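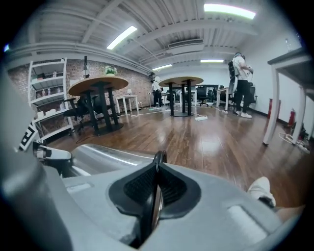 Marlene Penner wrote in after the last edition of this guide to say that she had budgeted for the grippers down to the last screw and then run out of money for sockets, and would we please move the planning part to the front. So I have. It's now Section 2, and the unboxing has been pushed back to Section 3.

2. Before you buy: planning a room for hand-held grippers

I've helped set up the Clandolley kit in a fair few offices now, and the shopping list always looks shorter than it ends up being. Work through these steps with a pencil before you send an order to Hawthorne or anyone else. Allow yourself a quiet morning for it.

2.1 Working out what you need

1. Decide how many people will be collecting at the same time. I mean on their feet with a gripper in hand, so leave out whoever is on a break or sorting files. Write this number at the top of the page — everything else hangs off it.

2. Put down one full kit per person: grippers, headset, back rig, charger and cables. Then add one spare gripper for the room. If you can only stretch to a single spare of anything, make it that one.

3. List the pads separately. They wear, and they are sold separately from the gripper body. I order mine at the same time as the kit so they come in the same box and I only pay for delivery once.

4. Print your marker sheets yourself if you have a decent printer. Stick them down flat, and print double what you think you need. (I peeled one off crooked on my first go and had to wait until the office reopened to print another.)

5. Count your wall sockets, then walk the room and see where the chargers would go. Price up extension leads of the right length now. This was Marlene's trouble, and it was mine too, the first time.

Note: Leads that are too long are nearly as much bother as leads that are too short. Measure from the socket to the desk along the wall, going round the corners, and buy to that.

Caution: Do not plug one power strip into another. If you can't reach without doing that, budget for an electrician and a new socket.

2.2 Furniture and floor

6. Look at what you already own. Round high tables are lovely for this work as you can get at them from any side, and ordinary desks against the wall will do for charging and laptops. You really don't need special benches!

7. Check the walking space between tables with a rig on your back. You turn wider than you think.

8. Keep leads out of the walking space. Cable covers are cheap, so put a few metres on the list.

Caution: Anyone wearing a headset may not see a cable by their feet. Tape down or cover every lead that crosses a path before the first session starts.

9. Check the lights. If your floor is shiny, try a short test recording before spending anything on new lamps. Blinds may be all you want.

2.3 Putting the money together

10. Split your sheet into things you buy once and things you buy again. Pads, tape, marker sheets and batteries go in the second column.

11. For a sense of scale, my last small room came to 1956 pounds before the kits themselves. Of that, 900 went on electrical work and 157 on leads and covers. The rest was tables, shelving and a lockable cupboard.

12. Ask for quotes in writing and check how long they hold. Lekus gave me 30 days, and I used nearly all of them getting a signature. Prodolent will hold a price for longer if you ask nicely at the start.

13. If you can, order in June. Your building work can then go on over the summer while people are away.

Note: Carter Kennedy suggests renting one kit for a fortnight before buying the rest. I was doubtful, but I've come round to it — you find out very quickly which table is in the wrong place.

Once the sheet is filled in and signed off, keep a copy with your delivery notes and go on to Section 3, Unboxing and first charge.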